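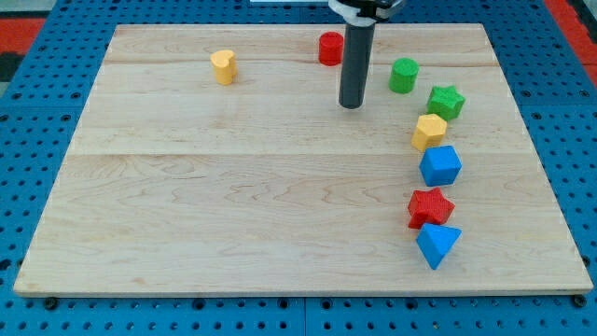

## Re: [tesum-users] Gluing up maple panels

> Mine cupped after 17 days in the shop. Finish was on the top face only. Is the glue at fault?

Probably the finish. An unsealed bottom face takes up moisture faster than the top. Put the same number of coats on both faces and store the panel on edge.

My shop in Nikonholm sits at 40 percent humidity in winter and 85 in June. Seams stay closed if the strips are jointed the same day they are glued.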